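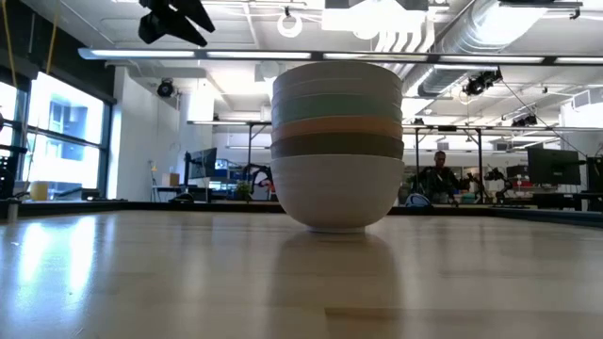
Rounding Without Stripes: Dither in a Small Renderer

January
By Anahera Sutcliffe

Print this article | E-mail this article

A smooth gradient is one of the cheapest things a shader can draw and one of the hardest to show. The maths runs in floating point and the display takes whole numbers. Between the two there is a rounding step, usually left to the hardware, and the result is banding: broad flat strips of colour with a visible edge between each strip and the next.

The problem is worst in dark, slow gradients. Take a night sky that covers 38 output levels from the horizon to the top of the screen. On a tall monitor each level is a strip many pixels deep. The difference across an edge is a single code value, but the eye is good at finding long straight edges and exaggerates the contrast on either side of them.

Ewan McKinnon met it while writing Lovlow, a two-dimensional renderer used for weather maps and slow background animation. Lovlow keeps its working buffers in 16-bit floating point and converts to eight bits per channel at the end. The first version had no dither of any kind. "The buffers were fine," he says. "We were throwing the detail away in the last line of the last shader."

Adding noise before rounding

The cure is old and short. Add a small random offset to each pixel before it is rounded. A value of 81.3 will then round to 81 most of the time and to 82 the rest, in proportion to the fraction. Averaged over a small patch, the true value comes back. The hard edge between strips becomes a gradual change in the mix of two levels.

In shader terms, the output line changes from

colour = encode(linear);

to

colour = encode(linear) + (noise(pixel) - 0.5) / 255.0;

Two details in that line matter. The first is that the noise goes on after the transfer curve has been applied. The output levels are evenly spaced in encoded values and unevenly spaced in linear light, so noise of a fixed size added before encoding will be too strong in the shadows and too weak in the highlights. If the target is an sRGB surface and the hardware does the encoding on write, the shader has no chance to add anything afterwards. Lovlow gets round this by writing to a plain surface and doing the curve itself.

The second is the size of the noise. With a flat distribution one level wide, the average is right but the amount of visible grain is not constant. It disappears where the true value falls exactly on a level and peaks halfway between. On a slow gradient this shows up as alternating smooth and grainy strips, a kind of banding in the texture. A triangular distribution two levels wide removes it. It is made by adding two independent flat random values, and costs a little extra grain overall. 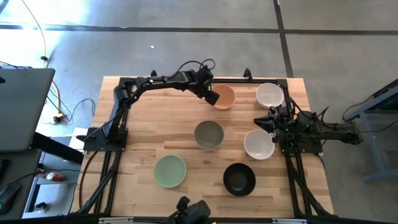
Six bowls spread across a wooden tabletop, seen from above.

Which noise

Any source of random offsets will give the correct average. They differ a good deal in how they look.

White noise, from a hash of the pixel position, is the simplest. It has equal energy at all scales, including the coarse ones, and the eye reads the coarse part as blotches. It needs no texture and suits a quick test.

An ordered matrix is the next step. The usual eight-by-eight pattern is a small table of thresholds tiled over the screen. It spreads the offsets very evenly and has little coarse energy, but the repeat is regular and the result is a faint cross-hatch. At one level in 256 the hatch is hard to see. It becomes plain as soon as somebody scales the picture or raises its contrast, and both of those are common in map work.

Blue noise sits between the two. It is irregular like white noise, with the coarse part removed, so neighbouring offsets tend to be unlike one another. It can't be produced cheaply from a hash. Lovlow ships a precomputed tile, built offline by the void-and-cluster method and sampled with wrapping on and filtering off. Filtering must be off. A bilinear fetch that lands between texels averages the offsets and quietly narrows the distribution, and the bands return.

Rawan Sleiman built the tile generator. Her first version took nearly 90 minutes for a single tile, most of it spent recomputing an energy field from scratch after every change. Updating only the contribution of the point that moved brought it down to something that could be left running over lunch. The tile is made once, so she stopped there.

There is a small trap in turning a blue noise tile into a triangular distribution. Adding two samples from different places in the tile works, but two independent samples should not be two neighbouring texels, which are related by design. It is better to take one sample and remap it through the inverse of the triangular cumulative function. That keeps the ordering of the values, and with it most of the spacing.

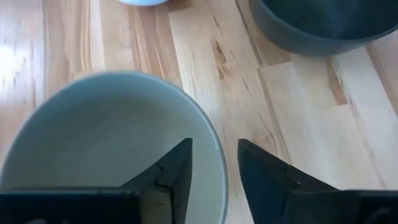
The remap is a square root and a sign test. Written out for a sample v between zero and one:

float t = v * 2.0 - 1.0;
t = sign(t) * (1.0 - sqrt(1.0 - abs(t)));

The result runs from minus one to one and is divided by 255 before being added. Each colour channel should have its own offset. With a shared offset, all three channels step together and the grain is purely a change in brightness. With separate offsets some of the error goes into colour, where the eye is less sharp. Lovlow stores three unrelated tiles in one texture.

Moving pictures

A fixed pattern over a moving image looks like dirt on the glass. Changing the offsets each frame lets the eye average over time as well as over area, and at the usual refresh rates the grain is close to invisible. At 30 frames a second it can shimmer.

Shifting the tile by a random amount each frame is the common approach. It gives good spacing within a frame and nothing better than white noise from one frame to the next. Adding the golden ratio to each value and keeping the fractional part spreads the samples well over time, though the spatial spacing suffers slightly as values wrap round. McKinnon uses the second for animation and a fixed tile for still export.

Video is a separate matter. Fine grain is expensive to encode, and most encoders at ordinary bit rates will smooth it away and put the bands back. Hongjun Tan, who handles export at Ruddock, turns the dither off for low bit rates and uses a ten-bit profile where the player allows it. His advice for anything else is to keep slow dark gradients out of the artwork.

Clamping at the ends

One fault remains in most published versions, Lovlow's included until recently. At pure black, negative offsets are clamped to zero and positive ones are not, so the average comes out slightly too bright. The same happens in reverse at white. The usual repair is to fade from the triangular to the flat distribution over the last level at each end. At exactly black, a flat offset of half a level or less rounds back to zero and the area stays clean. The fade needs the encoded value per channel, and it should be done per channel too, or a saturated colour will pick up a tint.

The change went into Lovlow as four lines and a test that renders a ramp, averages each column and compares it with the input. The same test fails at once if texture filtering is switched on by mistake, and has caught that twice.

Contact the editors | Copyright Curkilstead Press. All rights reserved. | Back to top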